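Chapter 10
Metals in Everyday Use

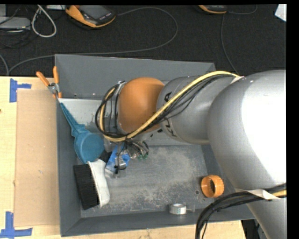

Figure 10.1 A gray metal bin on a wooden tabletop.

Most metals are shiny when freshly cut, bend without breaking, and carry heat well. Wood does none of these things in the same way. In this chapter you will compare the two kinds of material, learn why iron rusts and aluminum seems not to, and find the density of a small sample. Section 10.1 starts with ores. Review the table of elements on page 149 before you begin.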